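Ticket 128: gripper drops out of position
Project: Standden (student arm build)
Status: reopened
Opened by: Bheki Molefe

Closed last time as "loose cable". I don't buy it. I reseated the cable 2 times and the fingers still stop short of where the script says they should. 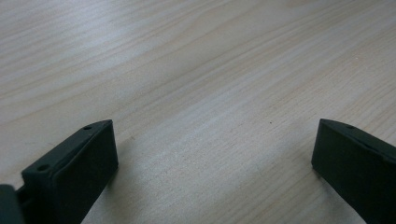
Open command is 500, closed is 3499. Log shows both values sent and acknowledged, so the blame probably isn't in our code, though I'd like someone else to check.

Reply, Gion Nägeli: Did you re-zero after swapping the servo? The Buker guide says you must.

Reply, Bheki: Yes. The same guide has the wiring colours wrong, so forgive me for not trusting it. Trying the spare servo in September when the lab reopens. Leave this open.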